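Thirty Demos of Making a Bed

January 24, 2018

So I finally got to spend a whole weekend teaching by hand, and I have been grinning ever since. My shoulders hurt. Worth it!

Quick background for anyone who came over from the sourdough posts. For the last few months I've been helping my friend Aranka Szabó with her home chores project, which she calls Droncombe (after a village she once got lost in, long story). The idea is that you hold the same kind of gripper the robot has, you do the chore yourself with it, and the recording of what you did becomes the lesson. Before this we were doing everything by remote control, with me sitting at a desk pushing two joysticks and the arm across the room copying me. I love the joysticks, I do, but picking up one sock took me longer than doing a load of laundry.

With the gripper in your own hand it's a completely different feeling. You squeeze, the fingers close, and you can feel through the handle that you've got hold of something. With the joysticks I was always guessing from a screen. The first morning I kept overshooting and pinching the mattress, and then somewhere before lunch my wrist just got it, the way it does when you learn to use chopsticks.

We picked bedding because Aranka wanted something soft and annoying. A cup is always the same cup. A blanket is a new shape every single time you let go of it! She set a target of 30 good demos and we threw out any take where I sneaked my other hand in to help (I did this a lot, it's so automatic). Géza Orbán came by on Sunday and tried six of his own, and it was fascinating how differently he does it. I go for an edge and drag. He goes straight for the middle of a fold, lifts, and gives it a little shake. We kept both styles, and I'm dying to know which one the robot ends up preferring.

Things I wrote on my hand so I wouldn't forget:

Slow down before closing the fingers.
Pause for two seconds at the end of every take.
Mess the bed up properly in between, don't just nudge it.
Drink water.

Knits turned out to be my favorite. They give a bit, so you can be slightly off and still come away with a nice fat pinch of fabric.
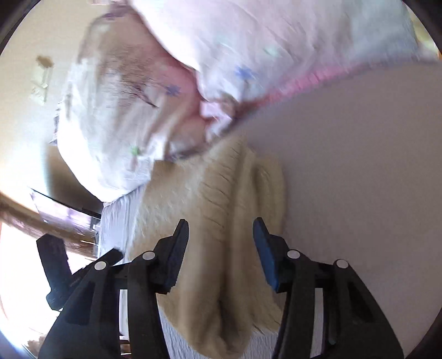

Smooth sheets are much meaner. If they're pulled flat there is nothing to grab, and you have to push a little wrinkle up first and then catch it before it relaxes again. I must have spent half of Sunday afternoon on that one move, and I want to go back and do more of it, with the gripper coming in from lower down. Géza thinks I should tilt it more. We'll see!

Aranka is going through the recordings this week, and then the training run starts. Next up is either pillowcases or towels, and I'm lobbying hard for towels.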